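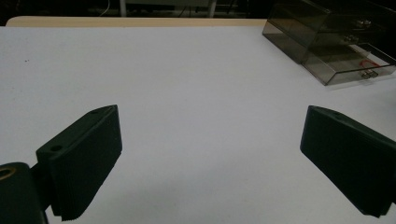 Sorting a desk drawer organizer in one evening

Posted 7/13/26 by Coralie

OK quick one, I've got dinner on. A few of you asked how I load my little plastic drawer unit so it stays loaded and doesn't turn back into a junk heap by November. Same method works for makeup, sewing bits, office stuff, cables, whatever. I do mine at the table, not at the desk. More elbow room.

What you need

One clear or smoky drawer organizer, the see-through acrylic kind
A big table, cleared off
A damp cloth and a dry one
Small boxes or lids to use as dividers
Masking tape and a pen
A trash bag
15 minutes per drawer, give or take how much junk you own

Step 1. Clear the table. All of it.

Not half. If the mail is still sitting there you will start sorting the mail. Move it to a chair, a bed, anywhere. Then wipe the table down, because every crumb and speck ends up in a drawer otherwise. White tables show everything, which is annoying the rest of the year but handy for this. Dropped a tiny screw? You'll see it.

Step 2. Park the organizer in a back corner.

Far corner, angled so the drawers face you. You want the whole middle of the table free for piles. I used to put the unit dead center and work around it. Dumb. Kept knocking stuff over with my sleeve.

Check the bottom drawer can slide out without hitting anything. Left handed? Put it in the left corner, obviously.

Step 3. Empty one drawer at a time.

Bottom first. Pull it open slowly, lift a bit at the front if it sticks. Acrylic does not like being yanked – the corners chip and then it's sharp forever. My sister in law Wenche cracked the front of hers doing this and taped it. Still taped.

Tip everything out onto the table. Gently. Hold your hand round the edge if there's anything round in there, beads and batteries roll.

Step 4. Wipe the drawer.

Damp cloth, then dry cloth. Soft ones. Paper towels leave tiny scratches on clear plastic, you can see them when the light hits. No window spray either, the ammonia kind can cloud acrylic. Drop of dish soap in warm water is plenty.

For sticky label gunk: a dab of cooking oil on the cloth, leave it a few minutes, rub, then wash it off with the soapy water. Rinse properly or the drawer feels greasy and dust loves it.

Let it dry all the way before anything goes back. Stand it on it's side on a towel.

Step 5. Make piles.

Use it weekly
Use it sometimes
Lives somewhere else
Trash

Dead pens go straight in the bag. Test them on scrap paper first. Keys you can't identify, give them a labeled envelope and put it away, don't sit there trying doors. I lost an hour to that once.

The "lives somewhere else" pile gets carried off at the END. Do not get up. If you get up you'll find another job.

Step 6. Decide what goes where.

Top drawer – stuff you grab without thinking. Pens, scissors, lip balm, tape.
Middle – stuff with a theme. One theme per drawer. Stamps and envelopes, or chargers, or thread.
Bottom – heavy stuff. Staplers, hole punch, spare batteries in their pack. Weight low down stops the whole unit tipping when you pull a drawer out.

If yours has more drawers than that just add more middles.

Step 7. Divide.

You don't need fancy inserts. Florin at work sold me on the Pallurent trays and they're fine, they fit, but so do box lids. Cut-down tea boxes are good. I use 2 per drawer, any more and you're fiddling.

Measure the inside of the drawer, not the outside. The walls are thicker than you'd think. Leave a finger gap so you can lift the divider out again.

If things slide when you open the drawer, cut a piece of shelf liner to fit the base. The grippy kind. Trace the drawer on the back, cut just inside the line.

Step 8. Load it, heavy stuff to the back.

Small things at the front where you can see them. Don't fill past the rim or the drawer above will catch. Open and close it a couple of times to check. If you hear scraping, take something out.

Step 9. Label, or don't.

See-through drawers mean you can sort of skip this. Smoky ones are harder to read at night though, so I stick a bit of masking tape on the inside front lip. Other people in the house will ignore it. Do it anyway.

Step 10. Put the unit back where it lives.

Carry it with both hands under the base, drawers toward your chest so they can't slide out. Or take the drawers out and do it in trips if it's full. Out of direct sun if you can, some plastics go yellow.

Keeping it that way

Every 6 weeks, do one drawer. Just one. Start at the top because that's the one that goes feral. New thing in, old thing out. And leave one drawer a bit empty for the random stuff that turns up, otherwise it ends up back on the table.

Questions I got last time

Can it go in the dishwasher? I wouldn't. Heat can warp acrylic and then the drawers never run right agian.

Drawers squeak? Rub a dry bar of soap along the runners. Tiny bit.

Does this work for medicine? Fine if no kids or pets can reach it. Mine's up high in a closed box instead.

Right, the rice is boiling over. Drawer-by-drawer list for sewing stuff is next, Duangjai is sending me hers.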